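Learning from Demonstration, Section 4
Handout: where the examples come from, and what they are worth
Revised Sep 19, 2023

Last time we took the training set as given. Most papers do too. They say "we collected 800 demonstrations" and move on to the network diagram, and by the results table you have forgotten that each of those 800 was a person making choices.

Take the block task from the Dristow set, which you will use for the homework. Three colored blocks, two arms, one table. The set lists 884 attempts. After the Nondon filter is run, 459 are left. Ask what the filter threw out. As far as I can tell from the notes that ship with it, it drops any attempt with a long pause or a second try at a grasp. So the system never sees a recovery, and then people are surprised in June when it fumbles a block and just hangs there.

Some things to be suspicious of when you read a data section:

Success labels. Who decided? If the operator marks their own attempts, expect generosity.
Start positions. "Randomized" often means the operator nudged the blocks a bit between runs.
Which arm does the work. If one gripper does nearly all the grasping, calling the result a two-arm policy is a stretch.
Camera views. A wrist view and a head view do not carry the same information. Check which ones the policy gets at test time.

Views from the block task, head and wrist:
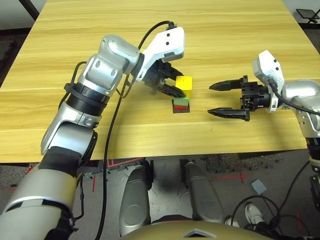
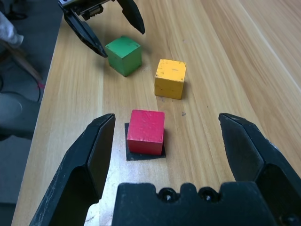
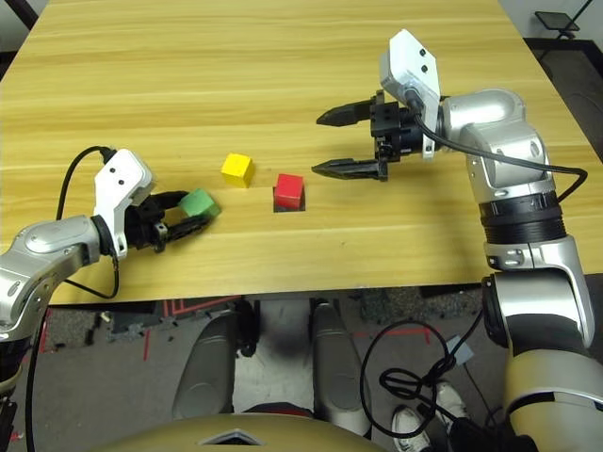
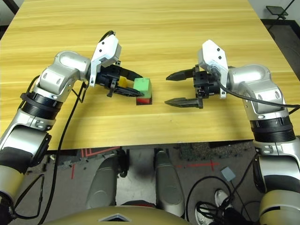
Now the claim about variety. The Zodosari report says its policy "generalizes to new layouts." Read the appendix. The new layouts are the same table and the same blocks, moved by less than a hand's width. I would call that interpolation, and I would want to see a different table before I called it anything else.

The Ekanayake baseline is worth a look here. It replays the nearest stored example and has no learned part at all. On the easy layouts it does almost as well as the big model. Either the baseline is better than people think or the test is too easy. I lean toward the second.

For next class: pick 4 attempts from the rejected pile and 4 from the kept pile. Write down, for each one, what a learner could pick up from it and what it might pick up by mistake. Half a page is plenty. Do not tell me the data is "high quality" unless you can say how you checked.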